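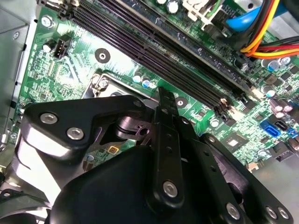
Gripper over the desktop board, memory slots empty

From: Sinéad Keogh
To: bench-automation list
Date: 2019-05-17
Subject: Re: Second gripper and spares, next year's budget

Answers to the budget questions are under the quoted part. I've left out the bits we settled on the phone.

> We have the request for the disassembly cell in front of us and three
> things are not clear. First, why does it ask for a second gripper when
> the first one is working? Second, the Drenari quote and the Wikström
> quote are for different things and we can't compare them line by line.
> Third, is there anything in here that can move to January without
> stopping the work? We would like to send one number upstairs and not
> come back for more.

On the first question. The second gripper is a spare, and I should have called it that in the request. We have one unit on the arm and nothing on the shelf. If a finger plate bends we can swap the plate, but if a pivot joint goes the whole unit ships back to the supplier, and the last time that happened the cell was down for 30 days. We paid for the floor space and the service contract the whole time. Mornham has the same model and keeps a complete spare next to the machine. I think we should do the same.

On the quotes. Wikström quoted the complete gripper, fingers included, at $1563. Drenari quoted the gripper body only, at $1063, and we would supply our own finger plates. The body is the same size and bolts to our wrist adapter either way. I asked both of them about the screws, because we lost time last year on a mix of sizes, and both confirmed one hex size throughout.

The Drenari price looks better until you add fingers. We can cut the plain plates in our own shop. The toothed tips are another matter — our shop tried a pair and the teeth were too shallow. I would need to buy those from outside, and I don't have a firm price yet.
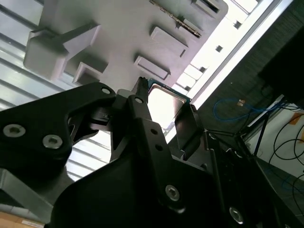
Processors are the reason I don't want to go cheap on the fingers. A memory stick gives you a long edge to hold and it will forgive a bad grip. A processor is small and flat, with contacts you can't touch, and the finger spacing has to be right before you close on it. We are still setting that by hand at the start of each batch. A matched set of fingers from one supplier would let us save the setting and go back to it.

So my preference is Wikström for the complete unit. If the budget only stretches to the Drenari body, take it, and put the finger tips on a separate line so they don't get cut later by somebody who thinks they are optional.

On moving things to January. These can wait:

The tray rack from Mosard. We are using cardboard boxes for sorted parts and it is ugly but it works.

The second camera license. The first one covers what we do now.

Training for the evening shift. There is no evening shift yet.

These can't wait:

The spare gripper, for the reason above.

2 sets of finger plates, one to use and one for the drawer.

The cable guides. I know they look like a small item to fight over. Loose cables near a moving arm are the one thing the safety walkthrough wrote us up for, and the follow-up visit comes before the new budget year starts.

One correction to the original request. I listed a work light under equipment. Please take it out. The bench gets strong light from one side and the gripper shades whatever is under it, so another lamp of the same kind won't fix much. I'd like to try a diffuser first, and that can come out of the supplies account.

The Wikström quote has an expiration date on it. If the number can go upstairs before then I'd rather not ask them to reissue it — they added a handling charge the last time we did.

I can send both quotes as they came in if anyone wants to see the fine print.

Sinéad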